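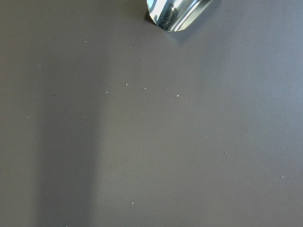

I've been meaning to write about the arm for months and kept putting it off, mostly because every time I sat down to do it I'd have changed my mind again since the last time. So this is where I've got to as of this week, and I reserve the right to be cross about it all by the next post.

For anyone new, I work in the sample prep room at Pernow. We take in powders from people who make powders, weigh them out in small amounts, pot them up and send them through to the analysts next door. That was my whole job for six years, and I was good at it. I could tap a spatula over a pan and land within a whisker of the target first go, and I was a bit vain about that, if you want to know the truth.

Then in December the Pliso turned up. It's a single arm on a bench with a shiny metal finger on the end, and it does the dull part of the weighing, over and over, without needing its tea. Kevin Madigan, who runs our floor, called us together before it was even out of the crate and told us no one was losing their job. I believed him, more or less. Aisling didn't, and spent her lunch break updating her CV!

It was set up to run batches of 500, which used to be the sort of number that made you look at the clock and sigh. Two of us would split a batch that size and go home with shoulders like coat hangers. Now it gets loaded in the morning and one person minds it. I do miss the chat, though. When you're both weighing you can talk about anything at all, and Aisling Ó Néill and I got through two weddings, a divorce and most of a kitchen extension over those balances. Minding the arm means standing by yourself at the far end with the hum of the extraction.

The bit I didn't see coming was the crumbs. Powder gets everywhere, it always did, but when I spilled a few grains I'd wiped them up before I knew I'd done it. You see white bits on the grey and your hand just goes. The arm doesn't have that. It'll leave a little sprinkle of specks on the bench right under its own finger and carry on as happy as you like. So a fair chunk of my day is now looking for tiny pale dots, deciding whether they matter, pausing the run and wiping down. Same wipes as before, same bin, but it's a task with its own line on the sheet and a box for my initials.

I moaned about this to Jahangir Mridha, who came over from Plutaron to do our training, and he was very decent about it. He said every site he goes to has somebody who ends up caring more about the bench than the robot, and that I should write down what I was seeing, and when. So I did. I have a notebook (a real one, squared paper) with the time, the powder, where the bits were and what the arm had just been doing. After a few weeks it was fairly plain to me that the fluffy, static-y powders were the worst and that dry mornings made it worse again. I showed Kevin. He had the speed turned down for those ones, and I'm now asked to sign off the settings for any new powder before it goes on.

There was no extra money for that to begin with, I'll say it plainly. Gráinne Cronin, our union rep, went in with me in the end and was brilliant. Her point was that if the company needs somebody who knows how a powder behaves, then that's a skill and it should be on the pay scale. We got a small bump and a change of title. It took 19 emails. I kept them all in a folder!

What worries me a bit is the new starters. Caoimhe Ó Súilleabháin joined us after the arm did, and she's sharp, far quicker than me on the software, but she'd hardly weighed anything by hand. How are you meant to know a powder's misbehaving if you've never had it cling to your own spatula? So I asked for an hour a week on the old balances and I've been teaching her – tapping, rolling the spatula, holding your breath at the end. She got 12 in a row inside tolerance the other afternoon and did a lap of the room. Kevin pretended not to see.

Am I glad it's here? My wrists are. I used to wear a brace on the right one most evenings and it's been in the drawer since spring. I go home less tired and more fidgety, if that makes sense, and I've started knitting again, very badly.

There's talk of a second arm for the liquids side, which would be Aisling's patch. She has asked for a notebook like mine, squared paper, and she wants it before the crate arrives this time.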